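Memon Street Community Hall – Winter Building Walkthrough
Completed by: Fahad Awan
Walked with: Sohail Gilani (keys), Zeeshan Abbasi (ladder)
Date: January 23, 2024
Ratings: OK / Fix / Fix now

OUTSIDE

Front steps and handrail – Fix
Rail wobbles at the second post. It wobbled in December too, and I wrote it down then too. The bolt wants replacing, not another quarter turn from whoever is passing with a wrench.

Salt bin – OK
Full. Somebody has put a coffee cup in it. Cup removed.

Parking lot lighting – Fix
The lamp by the dumpster comes on at noon and goes off at dusk. Sohail thinks the sensor is in backward. I have no better theory.

Gutters, north side – Fix now
There is a small tree in the gutter. It looks healthier than anything we planted on purpose. Zeeshan went up for a look and reports that the bracket next to it has pulled away from the board. Keep people off the path under it until it's down.

ENTRANCE AND HALLWAY

Exit signs lit – OK
Both lit. The one over the side door hums.

Emergency lights, test button held – Fix
Hallway unit came on and stayed on. Kitchen unit came on, thought about it, and went out. Needs a battery.

Fire extinguishers – Fix
Hallway: gauge in the green, pin in, tag current. Kitchen: gauge in the green, pin in, tag missing. The tag was found holding a place in the hall cookbook. Ask the service company for a new one.

Floor mats lie flat – Fix
The long Ronden mat has curled at the corner nearest the door, exactly where a toe goes. Taped for now. I know what I said last year about tape.

Posted occupancy card – OK
It says 193. At the holiday concert I would not have wanted to check.

KITCHEN

Stove shutoff reachable – Fix now
It was reachable once the folding chairs were moved. That took 2 people. The chairs go in the chair closet. There is a sign on the chair closet that says CHAIRS.

Fridge temperature log – Fix
Filled in through the first week of December, all in the same pen and apparently the same minute.

Hot water at hand sink – OK
The Clelen heater does what it should. Please leave the dial alone.

First aid kit – Fix
Plenty of triangular bandages, no ordinary ones. Box of 50 to be bought.

ACTIVITY ROOM

Outlets covered – OK
All of them, including the one behind the piano that no child could reach without a plan.

Shelving fixed to wall – OK
Pulled hard. Nothing moved except my shoulder.

Play items: chips, splinters, sharp edges – see comments
Wooden pieces get checked along the edges with a bare fingertip. Paint flaking off goes in the trash, even if it is somebody's favorite. Anything small enough to pass through a cardboard roll stays out of the toddler bins.

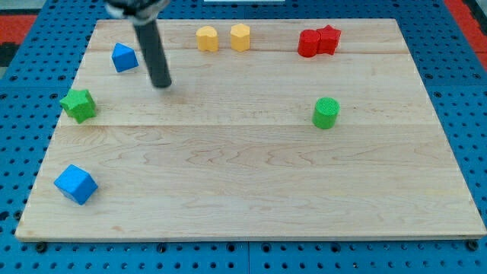 Activity room: wooden board and colored blocks, heart and triangle among them.

Rating for the bins as a whole is Fix. One pull-along duck has lost a wheel and kept the axle, a bad trade. Duck retired. The lid on the dress-up chest still drops like a guillotine, and the soft-close hinge bought for it is still in its packet on top of the chest.

Window locks – Fix
Left window locks. Right window has been painted shut, and I suppose that counts until we need to get out of it.

BASEMENT

Stair lighting – OK
New bulb. You can now see the stairs, and a good deal more of the basement than anyone wanted.

Boiler room clear of storage – Fix now
One artificial tree, one box marked MISC and one box marked MORE MISC. All three to be out before the Zurnitz boiler is serviced. The technician was quite short with us last time, and he was right.

Sump pump – OK
Poured in a bucket of water. It ran, it stopped, we left.

Water meter – reading 984, no drip at the valve.

FOLLOW-UP
Gutter bracket and path: Zeeshan
Chairs, boiler room: Sohail
Emergency light battery, extinguisher tag, bandages: Fahad
Chest hinge: Tanveer Khokhar, who bought it
Handrail bolt: Zbigniew Urbańczyk has offered, and has his own tools

Copy to the binder in the office. If the binder is not in the office, try the kitchen, under the cookbook.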